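Chaise d'arbitre Skundine pour court de tennis, modèle Haltosley 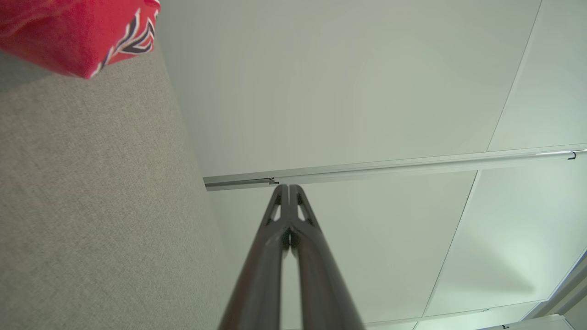
À quelle hauteur faut-il installer l'arbitre pour qu'il voie bien les deux côtés du filet ?
Le regard doit passer nettement au-dessus de la bande du filet, et c'est pourquoi l'assise de la Haltosley se trouve à 2 mètres du sol. De là-haut, on suit la ligne de fond opposée, on voit les deux bancs et on entend encore ce que disent les joueurs, ce qui compte autant que le reste quand il faut décider d'un avertissement.

Nous fabriquons des chaises d'arbitre depuis assez longtemps pour savoir qu'un club n'en achète pas tous les ans. On en choisit une, on la pose à côté du poteau, et elle reste là pendant des saisons entières, sous le soleil de juillet comme sous les feuilles mortes. Alors autant prendre le temps d'en parler un peu (nous sommes bavards, nos clients le savent et nous le pardonnent).

La Haltosley est née d'une conversation avec Nabil Awad, qui arbitre des tournois régionaux et qui passait des après-midi entiers sur des chaises trop étroites, avec la feuille de match sur les genoux et la bouteille d'eau coincée contre la hanche. Il nous a demandé une vraie tablette. Nous lui en avons fait une, puis une deuxième, plus profonde, puis une troisième avec un petit rebord, et c'est celle-là que vous recevrez. Elle se rabat d'une main, elle accepte une tablette numérique ou un bon vieux bloc de papier, et le porte-gobelet est placé à l'extérieur, loin des documents.

L'escalier

Les marches sont larges et striées, avec une main courante de chaque côté. Monter est facile ; c'est en descendant, après un match en trois sets et un échange un peu vif avec un entraîneur, qu'on apprécie de sentir la rampe sous la main. L'inclinaison est plus douce que sur notre ancien modèle Flultham, ce qui demande un peu plus de place derrière le poteau : pensez à mesurer avant de commander, surtout si vos courts sont rapprochés.

L'assise et le parasol

L'assise est légèrement creusée et le dossier monte jusqu'au milieu du dos. Un coussin déhoussable est vendu séparément, en vert, en bleu nuit ou en gris. Le support de parasol est fourni, le parasol non, car beaucoup de clubs en possèdent déjà un aux couleurs d'un partenaire et nous ne voulions pas vous faire payer deux fois. Par grand vent, fermez-le, même si l'arbitre proteste.

Caractéristiques

Hauteur d'assise : 2 m
Structure : aluminium thermolaqué
Poids de l'arbitre : consulter la notice selon la configuration choisie
Roues : 2, à l'arrière, pour le déplacement à vide
Patins : caoutchouc non marquant, compatibles terre battue, résine et gazon
Coloris : vert, blanc, bleu nuit
Délai d'expédition : 15 jours
Prix : 489 € TTC, hors livraison

Montage

La chaise arrive en deux colis, avec sa visserie et les clés nécessaires. À deux personnes, comptez une petite heure, café compris. Resserrez l'ensemble des vis après les 20 premières heures d'utilisation, puis au début de chaque saison. Sur terre battue, un coup de jet sur les patins et les roues évite que la brique pilée ne s'y installe, et pour l'hiver une simple bâche suffit si vous n'avez pas de local.

Les accessoires

Le bras de micro Dabbas se fixe sur l'accoudoir gauche ou droit. Il est bien utile dès que vous avez un peu de public, car une annonce qu'on entend mal finit presque toujours en discussion : le joueur croit avoir reçu un simple rappel, l'arbitre a donné un point de pénalité, et tout le bord du court s'en mêle. Nous proposons aussi un porte-tableau de score et une housse intégrale.

Ce qu'en disent les clubs

« Nos jeunes arbitres se disputent la place, c'est dire. La tablette est parfaite, j'aurais seulement aimé un crochet pour le sac. » Onyekachi Ekwueme

« Très stable sur notre résine. Les roues sont un peu petites pour traverser la pelouse, on la porte à deux et ça va. » Samer Bitar, avis du 28 mai 2020

« Reçue en mars, montée le jour même. Il manquait un capuchon de tube, envoyé par retour de courrier. » Calum MacAulay

Une question avant de commander ?

Chidubem Afolabi répond aux clubs par téléphone et par courriel, et il vous demandera sans doute la surface de vos courts et la distance entre le poteau et la clôture. Ayez ces renseignements sous la main, cela ira plus vite. Pour les commandes de plusieurs chaises, demandez un devis, les frais de port sont regroupés.

Ajouter au panier
Demander un devis
Télécharger la notice de montage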